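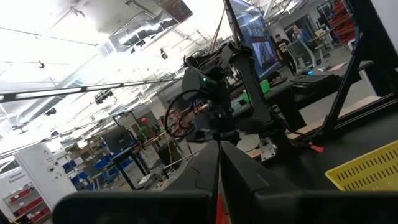 House rules for the Fellport bench

Hello again! I've been promising to put our working rules up on the gallery page since May, and Hiu-tung Cheng has finally worn me down. These are the habits we keep when two arms share one table. None of it replaces your own risk assessment or the maker's manual, but it's what we do every day and I'm rather fond of it.

Two arms, one table

The picture at the top is the view from down by the fingers, looking across at the other arm. See the little green light on its housing? We don't read a light as permission to reach in. Hands stay out until whoever is running the session says "clear" out loud, and then the person reaching in says it back (yes, you feel silly for the first week).

Clamps

The silver bracket at the base of that arm holds it to the edge of the tabletop. Our rule is that you check every clamp by hand before power goes on, and again after any knock, however small. Inder wrote theirs as a weekly check, and I've argued with them about it more than once!

Cables

There's a big loop of black cable hanging off the arm's left side. Slack is fine, we like slack, but move each joint slowly through its whole range with the cable in place before you run anything at speed. Keep it up to 200 mm clear of the other arm's path if you can. Moulin tie theirs much tighter and swear by it.

Things on the table

Yellow basket, lower right. Anything left on the top goes on the session sheet, baskets included, and if it moves then the sheet changes too. Ours is form 31, and the Dollach lot are welcome to a copy.

People nearby

You can spot two people in the background, off to the right of the big monitor. Anyone in the room gets told before the first move, even if they're at a desk and busy with something else. Say it loudly enough that they look up.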